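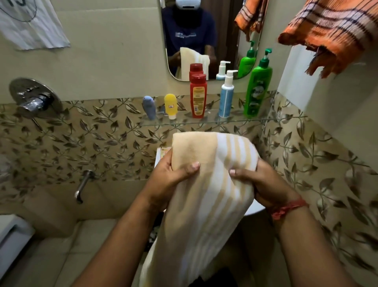 # 洗面所のタオルを、気持ちよく畳んで掛けるまで

2018年8月19日

残暑のきびしい日が続きますね。わが家では、この季節になるとタオルの出番がぐっと増えます。朝に顔を洗い、昼に汗を流し、夕方にまたお風呂に入り、そのたびに誰かがタオルを引っぱり出すものですから、洗面所のバーはいつのまにかくしゃくしゃ。端が床につきそうになっていたり、二枚が重なってだんごになっていたり、みなさんのお宅でも思い当たることがあるのではないでしょうか。

そこで今回は、バスタオルの畳み方と、タオルバーへの掛け方を、できるだけ丁寧に書いてみたいと思います。「タオルを掛けるだけなのに、そんなに書くことがあるの?」と家族には笑われましたが、あるんです、これが。少し長くなりますので、お茶でも飲みながらのんびりお付き合いください。

## 用意するもの

- 洗って、しっかり乾かしたバスタオル 2枚
- タオルバーを拭くための乾いた布
- 洗濯かご(替えたタオルをすぐ入れられるように)

特別な道具は何もいりません。タオルの大きさはいろいろですが、私が「これは掛けやすいなあ」と思っているのは、横幅が700ミリくらいまでのものです。それより広いと、三つ折りにしても厚みが出てしまい、バーの上でもこもこと浮いてきます。

長年使っているのは、Gondadineの売り場で買った中厚手のものと、引っ越しのときにいただいたZostgateの薄手のもの。どちらもずいぶんくたびれてきましたが、くたびれたタオルほど畳みやすいので、なかなか手放せません。新品のふかふかは肌には嬉しいのですが、畳むとすぐに開いてきてしまうんですよね。もし新しいタオルで練習するなら、何度か洗って落ち着いてからのほうが楽だと思います。

## 手順1 まず、振る

乾いたタオルの短いほうの辺を両手で持って、ばさっ、ばさっと大きく振ります。洗濯で寝てしまったパイルが起きて、手ざわりがずいぶん変わります。できれば干す前と取り込んだあと、両方でやってください。

ただ、洗面台の前で勢いよく振るのはおすすめしません。私は一度、棚に並べてあったハンドソープを見事に払い落として、床じゅうを泡だらけにしたことがあります(あのときの掃除の大変だったこと!)。振るのは廊下か、物の少ないお部屋でどうぞ。

## 手順2 耳をそろえて、縦に畳む

タオルの両端にある、少し硬い縁のところを「耳」と呼びます。仕上がりがきれいに見えるかどうかは、ほとんどこの耳で決まるといってもいいくらいです。

1. タオルを体の前で縦長に持ち、左右の耳を見比べます。洗濯で片方だけ縮んでいることがあるので、短いほうを軽く引いて伸ばします。
2. 右の耳を、幅の三分の二のところまで折ります。
3. 左の耳をその上にかぶせて、三つ折りにします。
4. 手のひらで上から下へ、ゆっくりなでおろします。ぎゅっと押さえず、猫の背中をなでるくらいの力加減がちょうどいいです。

台の上で畳んでもかまいませんが、慣れてくると、手に持ったまま宙で畳むほうが早くなります。そのときは親指を表側に出し、残りの指を裏に回して、両脇から挟むように持つと布がずれません。縦縞のタオルなら縞がそのまま目印になりますから、はじめての方にはいちばんやさしい柄です。縞がまっすぐ下に流れていれば、耳もだいたいそろっています。

薄手のタオルは、三つ折りよりも二つ折りのほうが向いています。乾きにくい季節もやはり二つ折りにしておいて、使ったあとに一度広げて風を通してあげてください。

## 手順3 バーを拭く

忘れがちですが、タオルを掛ける前にはバーをさっと拭いておきます。わが家のバーは、以前Whitlockという小さな金物店で選んでもらったもので、太さは19ミリ。細すぎるとタオルに折り筋がつきますし、太すぎると滑って落ちやすいので、このくらいが扱いやすいと感じています。

水滴が残っていたら、乾いた布で端から端まで拭き取ります。壁についている根元のところに石けんのかすがたまりやすいので、布の角を指にかぶせて、くるりと一周。これだけで、ずいぶんさっぱりします。

## 手順4 バーに掛ける

いよいよ掛けていきましょう。ここで大事なのは、前と後ろの長さです。ぴったり半分に掛けたくなりますが、私は手前側をほんの少し長くしておきます。手を伸ばしたときにつかみやすく、後ろの層が下からのぞかないので、見た目もすっきりします。

タオルをバーの向こう側に落としたら、手前の端を軽く引いて長さを合わせ、それから左右の位置を決めます。先に左右を決めてしまうと、長さを直すときにまた曲がってしまって、二度手間になるんです。私は長いことこの順番が逆で、毎朝ちまちまと直しておりました。
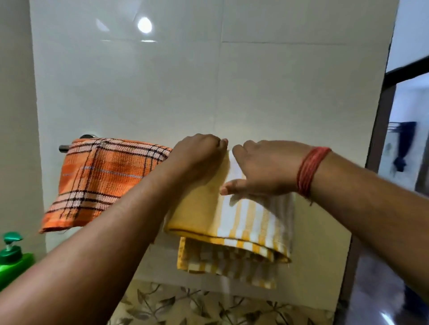 二枚を一本のバーに掛けるときは、どちらを先に掛けるかで悩みますよね。私のやり方では、薄いほうを先に奥の端へ寄せ、厚いほうをあとから掛けます。逆にすると、厚いタオルに押されて薄いほうがしわになってしまいます。それから、柄のはっきり違うものを隣どうしにしておくと、寝ぼけた朝でも間違えません。オレンジのチェックと、黄色と白の縞が並んでいれば、「そっちは私の」「こっちはあなたの」とひと目でわかりますものね。位置を直すときは、下をつまんで引っぱらず、バーにかかっている上のほうに両手を添えて、少しずつ寄せてください。下を引くと、せっかく合わせた前後の長さがずれてしまいます。

## 手順5 仕上げに、少し離れて見る

掛け終わったら、一歩下がって眺めてみます。近くで見ているとまっすぐなのに、離れてみると片方だけ下がっている、ということがよくあります。見るところは次の3つです。

- 裾の線が床と平行になっているか
- 前の層から後ろの層がはみ出していないか
- 隣のタオルと重なりすぎていないか

二つめについては、わざと後ろを長くして段をつける掛け方もあります。風がよく通るので、梅雨どきや、お風呂に入る人数の多い日にはそちらもいいものです。お好みで変えてみてください。

裾がほつれているタオルは、糸を引っぱらずに、はさみで根元から切っておきましょう。引っぱるとパイルまで一緒に抜けてくることがあります。ワッフル織りのものは目が粗い分だけ引っかかりやすいので、爪や指輪、ブレスレットにもちょっとだけ気をつけてあげてくださいね。

## うまくいかないとき

**掛けてもすぐ滑り落ちる**
前後の長さの差が大きすぎるのかもしれません。手前を長くするといっても、指の幅二本分もあれば十分です。薄手でつるつるした生地なら、バーに一度くるりと巻くようにして掛けると落ち着きます。

**畳んだ形がすぐに開いてしまう**
柔軟剤を控えてみてください。私はIrkenの洗濯せっけんに替えてから、柔軟剤をほとんど使わなくなりました。パイルがほどよくひっかかり合うのか、畳んだ形が前より長持ちします。

**生乾きのにおいが気になる**
三つ折りのまま何日も掛けっぱなしにしていませんか。使ったあとはいったん全部広げて、乾いてから畳み直します。面倒な日は、広げたまま掛けておくだけでもずいぶん違います。

**家族がすぐにくしゃくしゃにする**
これは私にもまだ解決できていません。よい方法をご存じの方がいらしたら、ぜひ教えてください。

9月に入ったら、手ぬぐいとフェイスタオルのしまい方についても書くつもりでいます。引き出しに立てて入れるか、くるくる丸めるかで、わが家では意見が割れている最中なのですが、それまでにはどちらかに決めておきますね。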